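4.2 What we bought, and in what order

I should say at the start of this section that we did our budgeting backwards. Most groups we spoke to choose an arm, find room for it, and then ask what jobs it might do. We had one pot of money and no second chance at it, so we wrote down the household jobs first and tried them all in simulation before a single quote came in. Two views from those simulated rooms are given in Figure 3.
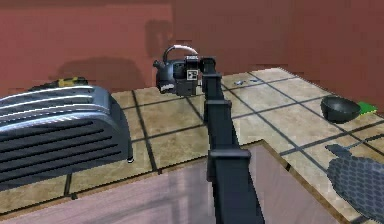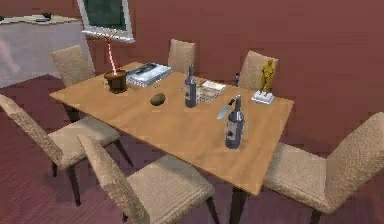

Figure 3. Simulated rooms used in planning the purchase. First view: the arm holding a kettle over the tiled counter. Second view: the dining table with its six chairs.

The nice thing about working this way is that a spending question turns into something you can try out on a wet afternoon. Do we need the longer arm? Well, put the longer arm in and see! We ran 600 trials with the short arm and 600 with the long one, and the long one finished 99 more of them. That sounded like a lot until I looked at which ones. Nearly all the extra successes were reaches to the back of a work surface, and you can get most of those by moving the base forward a bit (we had been rather lazy about where we put it). The price gap between the two arms would have paid for a gripper, a spare gripper and a good part of the safety fencing, so the short arm it was.

Grippers were harder. I had pencilled in the Wisex two-finger model from the beginning, mostly out of habit, and the Miltevico one came in later as a cheaper second choice. In simulation there was hardly anything between them. I don't fully trust that result, and I'd ask readers not to lean on it either. Our contact model is kind to smooth, rounded things, and a handle that behaves itself on a screen can twist in a real grip and leave you with a puddle. We ended up asking both firms for a loan unit, which cost us nothing except three weeks and a great many emails.

Then there are the small things, which we got wrong. Our first budget sheet had one line for "fixings and sundries" at £600, and I remember thinking it was generous. It had to cover mounting plates, cables, printed markers, a decent emergency stop, and all the crockery we were bound to break. By the end of November we had gone through the lot and the arm wasn't even bolted down. The revised sheet gives that line £3,000, and I would fight anybody who tried to trim it.

Support was the other surprise. Andreadis quoted us for a yearly service visit and Bima for repairs as and when they were needed. The second looked far cheaper on paper, but it left out carriage both ways, and an arm in its crate is not a small parcel. We added carriage to both quotes, plus a guess at the days we'd lose with the bench standing idle, and the yearly visit came out £89 dearer. We took it. I'm still a little unsure about that one, and the sums are in the appendix for anyone who would like to argue with us.

The order went in on 6 December 2019, with the short arm and the fencing on it and the gripper line left open until the loan units had been tried. Section 4.3 covers the bench itself and how we settled on its height.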